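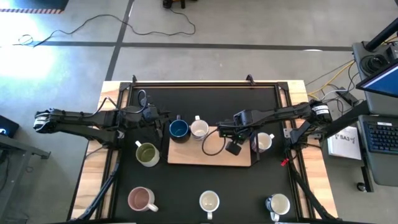 Speaker notes: do clean-air charges change how people get to work?

Start with the headline figure, because they'll have read it already. The Tredidero travel survey had 2,427 replies, and 24 per cent said they had "changed how they travel" after the charge came in. The press took that as a quarter of drivers leaving the car at home. Pause there.

Read the question out in full. "Have you changed any aspect of your journey?" Setting off ten minutes earlier counts. So does parking one street outside the zone and walking in. I know people who would tick yes for buying a different coffee on the way.

Then who answered. The link went out to members of Hellomport, the scooter hire scheme. I have nothing against scooters and I ride one in summer. But if you ask scooter hirers whether scooters are catching on, I can tell you the answer for free.

(Slow down here, the last audience lost me.)

What would convince me? Counts at the roadside, before and after, on the same streets and in the same month. Villanueva did this. They had 91 counting points, and at most of them the drop in the first month had faded by the seventh. Old vans went and newer vans came. That's good for the air and I'll say so plainly. It does very little for the queue at the bridge.

Don't get drawn into whether the charge is fair. Someone will ask. Say it's a proper question and that I've come to talk about the numbers.

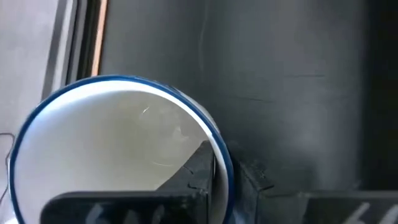
Next, cost. Gollska's leaflet says a small motorbike saves the average commuter over 7 pounds a day. Ask what's in the sum. Fuel and the charge, yes. Insurance, no. Nor the training, the gloves, the lock, or the second lock after the first one is cut. Nor the wet mornings in November when you take the train anyway and pay for both. I've asked twice for the workings and had a very nice brochure back.

Skip the bus section if we're past quarter to eight.

Bus section: use went up on two routes. Both had new timetables that spring. Can't separate the two and neither can they.

Last bit. If the council wants to renew the charge, it should publish the raw counts with the dates on, and pay for a survey by someone who doesn't sell or hire anything with wheels. Then questions. Repeat each one into the microphone.

Contact the author | Copyright, all rights reserved | Back to top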